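Birulow Sewing Room Adds Sorting Table for Donated Cloth

24 Mar 2025

The Birulow sewing room has set up a new table for sorting small donated textiles, including potholders, coasters and quilted squares. The work used to share space with the cutting bench, which is now free all day.

Urs Haslinger, who runs the room, said over 2,279 pieces came in last year. Each one is laid flat, checked for stains and loose edges, and put in a bin - mend, wash or ready to go.

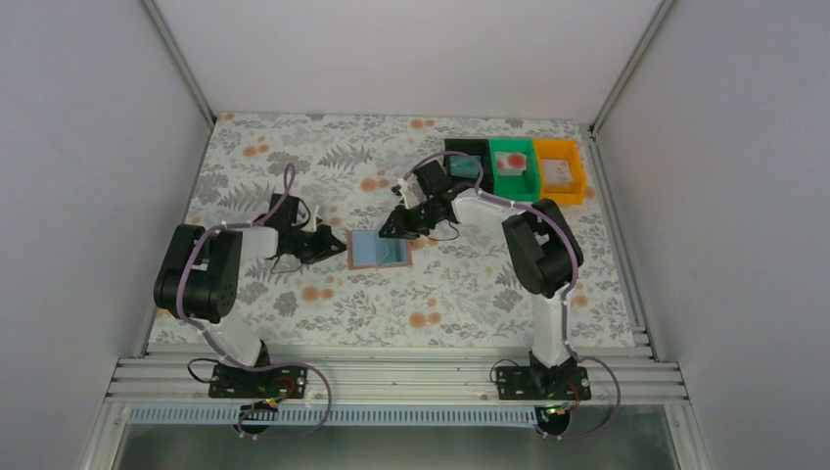

Does the floral cover stay on the table during sorting?

It stays on all day and is changed when it needs washing. Bring small items clean and flat if you can, and leave larger pieces such as curtains for the fall collection in September.

Benedikt Steiner is taking in the mending pile and has 87 pieces waiting. Simple repairs take 15 minutes or so, and bound edges take longer. Finished pieces go to the Verstraete shop, where they are sold in sets of two.

Drop-off is at the side entrance. Pins and needles should be taken out first.

Recent items
Verstraete shop extends opening hours
Thread and button swap returns in September
Clendidance costume repairs: how to book
Pitik hall gets new shelves

Contact us | Copyright 2025 Birulow Sewing Room | Back to top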